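Call for participants: two-arm sorting cell, shared workshop build
Linddale Community Workshop
Posted 16 July 2026

Linddale is seeking members and non-members to join the second stage of a bench-top sorting cell. The cell uses two small robot arms to pick soft and irregular parts, place them in a basket, and clear the basket again. Stage one covered mounting, wiring and basic motion. Stage two covers grasping, recovery from failed grasps, and coordination between the arms.

The positions are unpaid. Materials, consumables and bench access are supplied. Participants keep the right to reuse anything they write or draw for the project, and the workshop publishes the same material under a permissive licence.

Project lead: Sunee Tanasarn
Mechanical: Pongsak Pongsiri
Software and logging: Wanpen Kaewkla
Enrolment and inductions: Kulap Petchrat

Scope of stage two

The main test part is the rubber band. A band has no fixed shape, tangles with its neighbours and hangs differently every time it is lifted. Position control alone does not deal with it. The current grasp routine, called Harnent in the repository, closes to a set width and then checks motor current. It can't yet distinguish one band from a clump, and it loses track of a band that slips toward the fingertips.

Homing is handled by a separate routine, Homance, which is stable and is not up for rewriting in this stage. Bug reports against it are welcome. Pull requests that change its interface will be closed.

The stage runs for 13 sessions of two hours each. A participant is expected to attend enough of them to finish a work package and hand it over with notes.

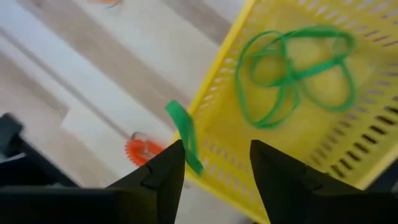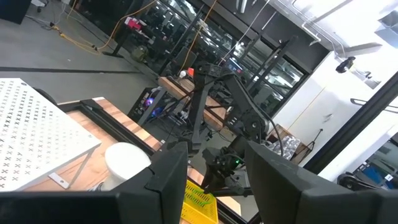 Do I need to own a robot arm to take part?

Participants work on the arms already at the workshop, and no equipment of your own is required apart from a laptop for the software packages. People who have an arm at home may develop on it, provided the result is tested on the workshop cell before it is merged.

Work packages

WP1, fingertips. Redesign of the gripper tips for thin elastic parts. Candidates should be able to model a part, print it, measure it and report the deviation. Experience with flexible filament is useful. Previous tips wore at the leading edge, so a wear test is part of the package. Supervised by Pongsak Pongsiri.

WP2, grasp detection. Classification of a closed grasp as empty, single or multiple, using motor current and wrist camera frames. Candidates should be comfortable in Python and able to explain why a classifier fails as well as how often. A labelled set will be supplied, and part of the work is correcting its labels. Supervised by Wanpen Kaewkla.

WP3, basket handling. Motion planning near and inside a slotted plastic basket. The slots catch pointed tips at shallow approach angles. The package covers approach angle limits, contact detection on the wall, and a retreat that doesn't drag the basket out of position.

WP4, two-arm coordination. Shared workspace limits, hand-over of a part between arms, and a defined behaviour when one arm faults while the other is moving. This is the largest package and suits a pair. Some background in state machines or industrial control is preferred. Candidates without it should be prepared to read a fair amount before the first session.

WP5, cable and guard work. Routing, strain relief, labelling, and a fixed guard along the open side of the bench. No programming. Suits an electrician, a fitter or anyone who has kept a machine running for longer than its documentation lasted. The guard must come off with hand tools and go back on in the same position without being re-measured.

Requirements for all packages

Participants must be 16 or older. Anyone under 18 needs a guardian's signature on the induction form.

The workshop induction must be completed before any powered work. It takes one evening and covers isolation, the stop buttons, the soldering area and the printers. Previous inductions at other workshops are not recognised.

Long hair is tied back and lanyards come off at the bench. Enclosed shoes are required throughout the building.

Arms run at reduced speed whenever a person is inside the taped area. The speed limit is set in the controller configuration and may not be altered by participants, including for demonstrations.

Camera recording is on during test runs. The wrist cameras see the bench and the room behind it, and recordings may be published with the data. Participants who don't wish to appear should tell Kulap Petchrat before the session, and footage will be reviewed before release.

What is not offered

There is no travel reimbursement, certificate or course credit. References can be given to participants who complete a package. Stage two does not include mobile bases, voice control or conveyor integration. Proposals on these subjects can be raised when stage three is planned.

Assessment of applications

Applications are read by Sunee Tanasarn and Charoen Yensuk. Weight is given to finished work, however small. A bracket that fits, a script with a readme or a repaired appliance is acceptable evidence. A list of software packages is not.

Applicants for WP2 and WP4 will be asked to spend an hour at the bench before a place is confirmed. The hour is used to read an existing log, find the point at which a run failed, and describe what should have been recorded and wasn't. No preparation is needed.

How to apply

Send one page, in plain text or PDF, with the following:

Name and preferred contact
Work package, with a second choice if you have one
Evenings you can attend
One piece of finished work, with a photo, drawing or link
Any access requirements for the bench or the building

Applications can be left in the Chaiyaporn room pigeonhole at Linddale or submitted through the contact form, marked "sorting cell". Late applications will be held for stage three unless a package is unfilled.

Access

The building entrance is step-free. Bench height is fixed for the cell itself, but the programming desks are adjustable and all software work can be done from them. An accessible toilet is on the same level. Parking is on the street and fills early in the evening. Bicycles may be brought inside and left along the corridor wall, clear of the switchboard.

Questions about a specific package should go to its supervisor. Questions about WP3, WP4 and WP5 go to Sunee Tanasarn until supervisors are named.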